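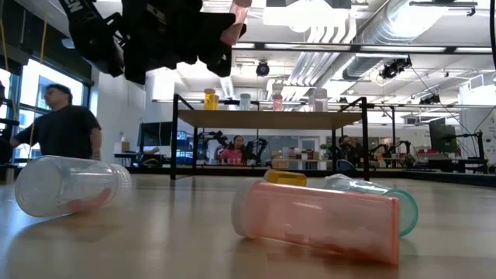

My first month at Clada is nearly over, and I've finally stopped getting lost between the elevators and my desk (mostly!). September went by in a blur of logins, lunches and a training binder that runs to 647 pages, of which I have read, if I'm being generous to myself, the first 235. Solomiia Pasichnyk, who started the same morning I did, says she's further along, but she also skips the appendices, so I'm not sure that counts. I keep thinking about those plastic containers lying on their sides on the light wooden table, the white cap, the yellow one, the teal one, because my head feels a lot like that by 2 in the afternoon, everything sorted into its own jar and all of it tipped over.

I do like the people, though. My manager came over from Vávra years ago and still remembers how strange a new office feels, and she let me sit in on two calls where I didn't understand a word and told me afterward that was fine. I walked home the long way tonight, called Mom, and made soup. Tomorrow I have to ask somebody how the expense form works, and I still need to find my other pair of work shoes.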